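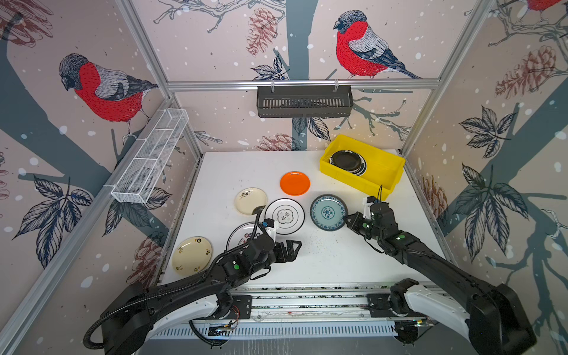
# Against the matched set

Most advice on buying plates assumes the buyer wants one pattern in one quantity. Choose the design, choose service for six or eight, add the bowls, and the question is closed until something breaks. I think this is poor advice for most households, and my objection has more to do with replacement and storage than with taste.

Consider the six plates at the head of this page. One is bright orange and plain. One has a blue-and-white pattern. Another is white with a thick black rim and a black flower-shaped emblem in the center. A retailer would call that a remainder bin. I would call it a working table, provided the plates pass two checks that have nothing to do with decoration. I will come to the checks below.

The matched set fails first on attrition. Plates break one at a time and are sold in groups. A household that buys eight and breaks two now owns a service for six and a gap that shows every time there is company. The usual remedy is to find the same pattern again, and patterns are discontinued on a schedule the buyer does not control. I bought a set of Boersma dinner plates when I moved to Rurnthorpe, and by the time I needed replacements the line had gone. The shop in Sisden that deals in discontinued china had one plate left in my pattern. It was chipped on the foot ring, and the price was well above what I had paid for a sound one.

With a mixed shelf the same breakage has a smaller effect. The number of plates drops by one. The visual order of the table does not change, as there was no repeated unit to interrupt. Any plate that meets the working dimensions can fill the gap, and it can come from anywhere.

The second failure is storage. People keep a matched set intact by not using it. The good plates go on the high shelf and a second group of plates does the daily work. The cabinet then holds two services where one would do, and the better of the two spends most of the year idle. I counted mine last winter, after the move to a smaller kitchen. The cabinets held 80 pieces of tableware for a household of 2. Over half of it was there to protect the rest from wear.

The checks, then. The first is diameter. Plates that differ widely across the rim stack badly: the smaller ones settle into the wells of the larger ones, the load falls on the glaze, and the stack leans. I keep dinner plates within a finger's width of each other and put anything smaller in a separate stack. The second is profile. A flat coupe plate and a deep rimmed plate of equal diameter will still rock against each other. Set one on the other in the shop and press on opposite sides of the rim. If it moves, leave it there.

Weight matters less than people suppose, though it deserves a look. The heaviest dinner plate I own comes to 571 grams on the kitchen scale. It goes at the bottom of the stack and stays usable. Were every plate that heavy, I would object on behalf of the shelf brackets.

Printed decoration needs one further note. Text and graphics on a plate are often applied over the glaze, and overglaze color wears faster under cutlery and dishwasher detergent than color sealed beneath it. Run a fingertip across the print. If an edge can be felt, assume it is on top and wash that plate by hand, or accept that it will fade. In a matched set this wear is uneven and conspicuous, with the plates at the top of the stack going pale first. On a mixed shelf there is nothing alongside for comparison.

There are fair arguments on the other side. Matched plates stack tightly by design, and for a kitchen with one narrow cabinet that may settle the matter. A restaurant needs uniform portions and has good cause to want uniform plates. Some people also find a varied table restless to look at, and I have no technical answer to that. The nearest thing to a compromise is to fix one property and release the others — all white grounds, say, or all black rims — and many tables that are described as relaxed have been put together in exactly this way.

Cost is the argument I hear most often, usually in favor of the set. The price per plate in a boxed service is lower, and on the day of purchase that is correct. The comparison should run over the life of the shelf. I kept the receipts for the Boersma service, the later bowls and the two failed attempts at matching it, and they add up to 312 dollars. The mixed dinner plates that replaced it were bought singly, mostly secondhand, and I have yet to pay a premium for any of them. A plate bought alone is judged alone. It can be turned over, held to the light and tapped for cracks, and a sealed box permits none of that.

The remaining Boersma plates are still in use. They sit in the same stack as the others, between a green one and a brown one, and they go out to the table in whatever order they come off the shelf. In September I will need two more dinner plates, and the only thing I plan to take to the shop is a tape measure.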